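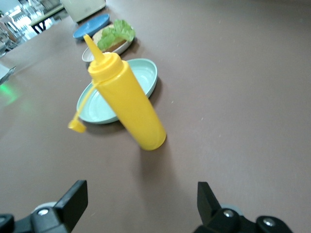
4.3 Checking the wrist camera and finger alignment

Do this check after any finger change, after a collision stop, and every 124 hours of run time. The procedure applies to Tovmont table cells with the two-finger gripper. You need the 2.5 mm hex key from the cell kit and a lint-free cloth.

CAUTION: Keep hands clear of the fingers whenever the drive light is on. The gripper can close without a warning tone in manual mode.

1. Set the mode switch to MANUAL and open the live view on the pendant.

2. Lay out the test items in a loose diagonal line. Put the yellow squeeze bottle closest to the gripper, with the mint-green oval plate behind it, then the white dish and the blue plate. Leave clear table between the fingers and the bottle.

3. Open the fingers fully. Both black tips must show at the bottom of the live view, one on each side, with the bottle between them.

4. Compare the angles of the two tips. If one sits higher than the other, go to step 7.

5. Look for glare on the tabletop. A faint green patch to the left is acceptable. If glare covers any test item, turn the room lamp away from the table and look again.

6. Wipe the lens with the dry cloth if the near items look soft. A blurred background past the far edge of the table is normal and needs no correction.

7. To correct a finger, switch the drive off and wait 6 seconds. Loosen the bracket screws half a turn, seat the finger against its stop, and tighten again.

Note: Do not remove the bracket screws completely. The spacer behind the bracket is loose and will drop out.

8. Switch the drive on and repeat steps 3 and 4.

9. Jog the gripper down to the bottle and close on the body at low force. Stay off the nozzle and the cap strap - the strap can catch on a fingertip when the gripper opens.

10. Enter the result in the cell log under code 137. If the tips still do not match after two corrections, replace both fingers as a pair (see 4.4).

Section revised Jun 16, 2020, I. Dmytriv.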